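4. What the simulator was bought to save

The case for buying simulation before hardware is usually put as a matter of thrift. A department that cannot afford a second arm pays for software and computing time instead, and the arm it does own is kept for final checks. We held a mild form of this view ourselves when the Plarnance budget was drawn up. This section sets out why we no longer think the case is as strong as it is made to look, at least for a group of our size.

The plan approved in February listed one arm, one pedestal, one gripper and a single line for "simulation and scene preparation". The last line was the smallest of the four. It was also the only one for which no supplier had been asked to quote, and in our experience that is common. Of the planning papers we were able to obtain from partner groups at Vundcombe and Leclerc, none gave a figure for the hours needed to build or repair simulated rooms, although both groups had people doing that work for much of the year. Those people were already on the payroll, so the work was treated as free.

Our own log tells a less cheerful story. Staff recorded 3,742 hours against the project before the first physical trial, and the larger share went on scenes: adjusting contact settings, replacing objects that sank into surfaces, and running again whatever had been run before a fault was found. Tabletop tasks such as the one in Figure 4 had been costed as the cheap end of the work. They were not cheap. Small objects held between two fingers took more repair than large ones, and each repair had to be checked across the whole set of rooms. 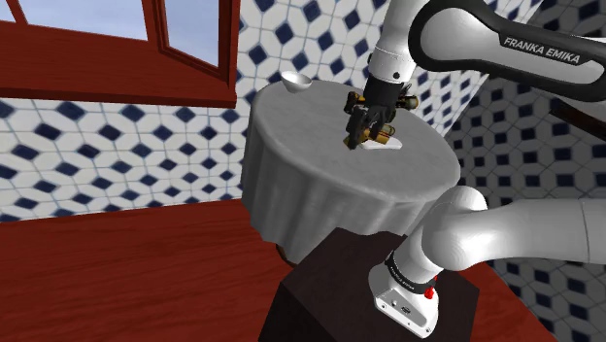
Figure 4. Simulated tabletop task with a Franka Emika arm on a dark pedestal. The gripper is over a white plate or card on a cloth-covered round table.

Should a small laboratory put off buying an arm until its simulated results are good? Only if it has already priced the staff time that waiting will use up, and has somebody who can say what "good" would mean before the work begins.

We had neither. The threshold for moving to hardware was set at 400 successful runs in a row on each task, a number that Dobos proposed and the rest of us accepted without much argument. Looking back, it had no link to any purchasing decision. Passing it did not tell us which gripper to order, whether the pedestal would be stiff enough, or how many spare fingers to keep in the cupboard. These were the questions the budget holder was asking, and the simulator was silent on all of them.

Supporters of the simulation-first plan will say that the scenes can be used again, and that the cost should be spread over later projects. Perhaps. Nutsugah and Begay looked for signs of this at Plerinholm, where a library of 1,000 rooms had been handed from one project to the next. The second project kept the walls and furniture and rebuilt nearly everything the robot was meant to touch. Room dressing carries over well – windows, floors, tiling and the like – but it was never the costly part. We would be glad to see a case where the handled objects and their settings were passed on in working order, and we have not yet found one.

None of this amounts to a case against simulation. Chauvin, who ran most of the trials, still holds that it spared the arm a number of collisions, and she may well be right, though we kept no record that would let us put a price on them. Our complaint is narrower. A saving that is claimed in the plan ought to be measured in the accounts, and here it was claimed twice (once as fewer arms, once as fewer repairs) and measured in neither place.

For the next round we have asked for scene work to appear as salaried hours under its own heading, with a named person responsible. Coste has drafted the form. It adds a page to the application, and we expect objections to it.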